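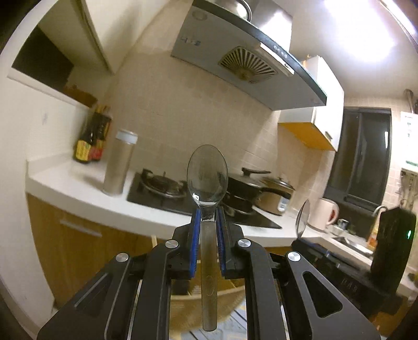 Anel Buthelezi objects that a written rule for gripping a spoon is excessive, and that any sensible operator will find the right place without one. Her objection is kept in these notes because most new operators share it. The reply is that a sensible operator finds a right place, and two sensible operators find two. A policy trained on both learns the spread between them.

Unit 4. Good practice in hand-held gripper demonstrations: small utensils
Course notes, Jorari module. Revised February 12, 2026.

4.1 Scope
These rules cover spoons, chopsticks and similar light items handled in a domestic kitchen with one or two hand-held grippers. Knives and anything on a lit burner fall under Unit 6.

4.2 Grip
Close the jaws on the neck or handle, never on the bowl. Both pads must bear on the item. A spoon held upright between ribbed pads should stay in line with the jaws; if it leans, open, reset and start a new take. Do not correct the lean with the other gripper unless the task sheet calls for a two-handed move.

Clear plastic needs more care than metal. Its edges are hard to find against a pale counter, and glints move along the rim as the wrist turns. Hold the item still for 2 seconds before any transfer. Shiny metal raises a separate difficulty, in that the bowl reflects whatever is near it. Annotators should mark the outline of the spoon and ignore the reflections.

4.3 Two grippers
Each gripper keeps to its own side until the handover point named on the task sheet. Long items reach well past the jaw, so clearance is judged from the tip of the item.

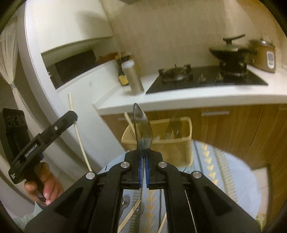 Should a take be thrown away if a chopstick touches the other gripper?
Keep it, tag it as contact, and record a clean take straight afterwards.

4.4 Rejection
The Aswood set used in the practical holds 2,595 takes. Pieter Shabalala's review in October rejected takes on the following grounds only:
Item dropped outside the work area.
Jaw closed on the bowl.
Hold shorter than the stated time.
Task name missing or wrong.
Untidy motion is not a ground for rejection. Slow takes are kept.

4.5 Records
Log the item, its material, the gripper side and the outcome. Use the Triltska word list and do not add terms to it. "Spoon, clear" and "spoon, metal" are separate entries. Check pad wear every 100 takes and enter the result on the same sheet.

Reading for next session: Abubakar guide, sections on handover and pad replacement.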